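4.2 Estimating the jaw opening from the wrist view

The planner described in Section 3 needs to know, at every step, how far apart the two fingers are. In an earlier version of Dridura we read this from a small encoder, and we were quite happy with it until the day the encoder cable came loose in the middle of a long recording run and we had to throw away most of an afternoon. Since then we have taken the opening straight from the image, which the camera is sending us anyway, and we have grown rather fond of doing it this way.
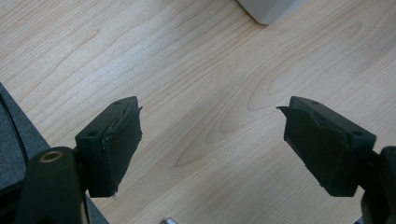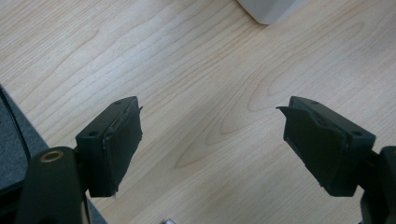 Figure 6. Two wrist views with the jaws open over a bare stretch of the wooden tabletop. In each, the small round holes on top of the fingertip blocks can be seen on both sides of the gap.

We first tried to follow the outline of the pads, and we would like to spare the reader the weeks we spent on that. The pads are black on black, their edges are frayed, and on the right finger a flap of the pad material sticks out at the upper left corner, so the tracker would happily latch onto the flap and report a gap a little smaller than the real one. The holes in the fingertip blocks turned out to be much better company. There are two on each finger, they keep their distance from one another whatever the hand is doing, and a plain blob detector finds them with very little coaxing. From the four centers we fit a line to each finger and take the opening as the distance between the two lines at the height of the tips, minus a fixed allowance for the pads.

The tabletop gave us more trouble than we had expected. Its grain runs diagonally and forms long ovals and arches, some of them right in the gap between the fingers, and our first detector was inclined to see holes in the darker swirls. We now accept a candidate only if it lies inside the dark region of a finger, and we keep the search window from the previous step, widened by 20 pixels on each side. The brass-colored ring on the left arm is bright and round and also tempting to a detector, so it is masked out once, when the gripper is calibrated, and left alone after that.

Calibration takes 80 images per gripper, collected while a person slowly opens and closes the jaws over whatever surface is at hand. We tested the result on 187 further images from the Westum set, all measured by hand with a ruler on the screen, a job that two of us shared over several evenings in May. The remaining errors gather at the narrow end of the range, where the pads press together and bend,

We use cookies to remember your reading settings. Accept | Manage choices

and the fixed allowance is then a bit too generous. A softer model of the pad would help there, and we come back to it in Section 6.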